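4.3 Setting up a pupil record in the Gellside workbook

Complete this section before handing out any worksheets. You will need the teacher code printed inside the back cover.

1. Open Gellside and choose Pupils, then New.
2. Type the pupil's name as it should appear on the progress sheet.
3. Select a starting level. If the pupil has not sat the placement test, select Level 2.
4. Enter the teacher code and press Save.

Note: Names cannot be changed once a test has been marked.

Caution: Deleting a record also deletes all marked work stored under it.

4.4 Assigning fraction sheets

1. Open the pupil record and choose Sheets.
2. Tick the units required. Unit 17 (unlike denominators) stays locked until Unit 16 is marked complete.
3. Set the pass mark. The default is 80 per cent.

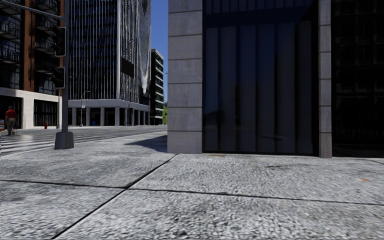 4. Choose Print or Send to screen. Printed sheets carry a code in the footer, which must be typed in when marking.
5. Press Assign.

Note: The question bank holds 1,318 questions. A repeated sheet draws a new set from the same unit.

Section revised 12/19/24, J. Faulkner.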